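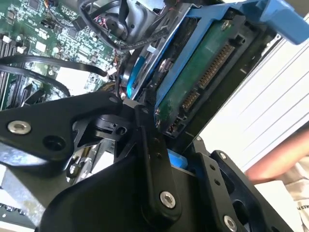

6 min read

Ticket 3370: desktop won't see its second drive, clicks on startup, then pretends nothing happened

Opened by me, worked on by me, mostly closed by me, with a lot of help from Kevin Ccori on the phone. I'm writing it all out because the last time we had a drive problem in the Kerkville office the entire log said "fixed, was cable" and that was no use to anybody, me included (I wrote it).

What was reported

Elif Naz Dönmez came by first thing and said her project folder was gone. Not the files in it, the whole drive letter. She does the layouts for the Mayrhofer catalog and everything for it lives on the second drive in her tower, so she was pretty calm about it considering! She'd already restarted once and the drive came back for a few minutes, long enough for her to open one file, and then the program froze and the drive letter dropped off again.

She also mentioned a click. One click, pause, another click, then nothing. I asked whether it was more of a tick or a clunk and she gave me a look.

First try, software side

I went into the disk manager and the second drive wasn't listed at all. Restarted, went into the BIOS setup, and there it was, correct model and everything. Booted up and it was gone. Restarted again and it wasn't in the BIOS either. So it was coming and going before the operating system even had a say in it, and I stopped poking around in drivers right there. I did run the Gritell health check on the main drive while I was at it, and that one came back clean.

I told Elif to work off the shared folder for the time being and shut the tower down.

Second try, cable side

Power off at the back, cord out, held the power button in for a few seconds, side panel off. Lots of dust along the bottom, which I vacuumed out with the little brush nozzle before touching anything else.

If you haven't had one of these cases open, the hard drives sit in blue plastic caddies that slide into the bay. No screws on the outside, just the handle. There's a data plug and a power plug on the end of each drive, the short one is data and the long one is power. People mix those up on the phone all the time, so please just say "short" and "long" when you call me.

I pulled both plugs off the second drive and pushed them back on until they seated. The data plug had felt a bit loose going off, so I got excited. Closed it up, booted, drive was there! I copied a folder of test junk onto it and got to file 141 before the copy stalled and the drive disappeared. So much for that.

Swapped the data cable for a new one from the drawer. Same thing. Moved it to a different port on the motherboard. Same thing, except this time it didn't show up at all until the third boot.

Third try, calling Kevin

Kevin used to look after the Kisard office machines and they had a whole row of this same tower, so I called him. He asked three good questions:

Does the other drive ever drop out? (No.)

Have you tried the bad drive on the good drive's power plug? (Also no, and I felt silly.)

Is the caddy all the way in? (I thought so?)

That last one is worth writing down. Kevin says the caddies on these can feel like they're home when they've still got a little way to go, and then the weight of the cables drags the plugs slightly crooked. It'll run like that for years and then one day somebody kicks the case. I pushed the caddy with my thumb and it moved. Not much, but it moved.

So I slid the caddy all the way out, looked over the gold contacts on both connectors (nothing burned, nothing bent), checked the green board on the underside for anything obviously cooked, and didn't see anything. Then I put it back in properly, plugged it into the good drive's power lead, and started it up.

It clicked. Then it came up, and it stayed up.

What I did next

Kevin's advice was not to trust it, and I didn't need telling twice. With the drive up and behaving, I copied the Mayrhofer folder off to an external drive before I did anything else. It got through the whole thing with 2 files giving read errors. Elif had both of those in her email from sending out proofs, so nothing got lost. She has been told that she is very lucky and that the second drive in a tower is not a backup of anything. She said nobody had ever told her it wasn't, and fair enough, I suppose I never had.

Then I ran the long health test, and it failed partway in with a read failure. So the drive itself is bad. The loose caddy was real too, and I think the power lead it was on is a bit tired, but the drive was going regardless.

Replacement

New drive out of the cupboard, same size as the old one. Getting the old one out of its caddy is easier than it looks: hold it by the handle end, flex the blue rail outward a little on one side, and the drive lifts free. Don't bend it hard, the plastic doesn't come back if you overdo it and I have one in my desk to prove it. Board side faces the same way as the old one did, connectors toward the open end. I took the new one over to the tower, slid it in, pushed, then pushed again because of Kevin, and plugged in long and short.

Formatted it, gave it the same drive letter as before so her links in the layout files wouldn't break, and copied everything back. She opened the catalog and it all loaded. No clicking.

Still open

I haven't replaced the power lead, only moved off it. It's taped back with a bit of masking tape that says NO on it, so please leave it alone until I've had a chance to test it with something we don't care about.

The old drive is on my shelf in a bag marked "bad, June 2020". Please don't put it in anything.

I'd like to go through the other towers in the office and press on the caddies. That's a side panel off and a thumb, so if I come by your desk with a screwdriver, save your work and go get a coffee. I want them all done before September, when the next catalog starts and I can't get Elif off her machine for love or money.

Update, later: Elif's tower has been on all day with the big files open and the drive hasn't dropped once. I ran the long test on the new drive over lunch and it passed. Setting this to resolved, with a separate ticket for the power lead.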